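How to test whether a machine can fold your laundry

By Grethe Bundgaard
April 24, 2019

Every spring somebody asks me if they should wait with buying a new dryer, because soon a robot will do the whole job. My answer is still no. But it is better to have a method than an opinion, so in this page I explain how I test a folding machine, or a video of one, and how you can do the same at your kitchen table.

What you need

A flat table, a lamp, a clock with seconds, and one basket of your own clean clothes. Do not use the towels which the seller brings. In our small workshop in Venasden we keep a fixed basket of 78 pieces, and it has been the same basket for two years. If you test at home, one normal wash is enough.

Step 1. Sort by difficulty

Make three piles. In the first pile put everything which is a rectangle: towels, pillowcases, napkins. In the second put shirts and trousers. In the third put all that has no clear front when it is lying down, for example socks, fitted sheets, baby clothes and knitwear. Most machines I have seen do the first pile well. The Skandmont arm, which we had on loan in June, folded hand towels all day and I had no complaint.

Step 2. Start from a heap

This is the step where many demonstrations cheat a little. The towel is already flat when the film begins. Take the piece, crumple it, drop it on the table and only then start the clock. Finding two corners in a heap is half of the work — for a machine maybe more than half.

Step 3. Write down each touch of a human hand

If somebody pulls a sleeve straight, it is one touch. If somebody turns the piece over, it is one touch. A person who steers the gripper should be noted separately, as then you are testing the fingers and not the brain. It is still a useful test. Many grippers fail before any software comes into the question.

Step 4. Try the knitwear last

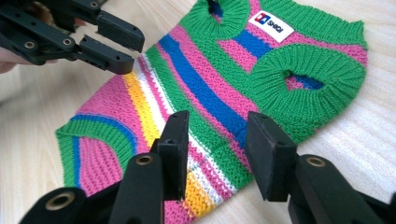
Knitwear is my own favourite part of the test, and the part where my colleague Halfdan Norðdahl and I disagree most. He says that a stretchy material forgives a bad grip. I say that it hides the bad grip until the second fold. A dog sweater is a good piece for such a discussion, with its thick green collar, a ribbed leg opening and a hem that curls up at the edge, so two straight fingers can take hold in several places and only a few of them are right. If the gripper takes the curled hem alone, the fold will start crooked. Let it take the hem together with a bit of the flat part. The coloured bands help you to judge the result, as you can follow a stripe and see if it was pulled out of its line. Look also at a sewn label, if there is one, and check that the fingers do not catch behind it.

Step 5. Calculate the time

Divide the total minutes by the number of pieces and compare with yourself. I am not a fast folder, and I still win clearly over everything we tested except for the towels. The machine called Xavier, from a firm in Cleden, needed almost 2000 seconds for the second pile and gave up on a hooded jacket.

What to do with the result

If your basket is mostly towels, for instance in a small guest house, a machine can already be worth a visit to the showroom. Bring your own basket and ask to do step 2 yourself. For a family with children and a dog I would keep the money. We will repeat the test when the new Skandmont fingers arrive, and I will add the times to this page.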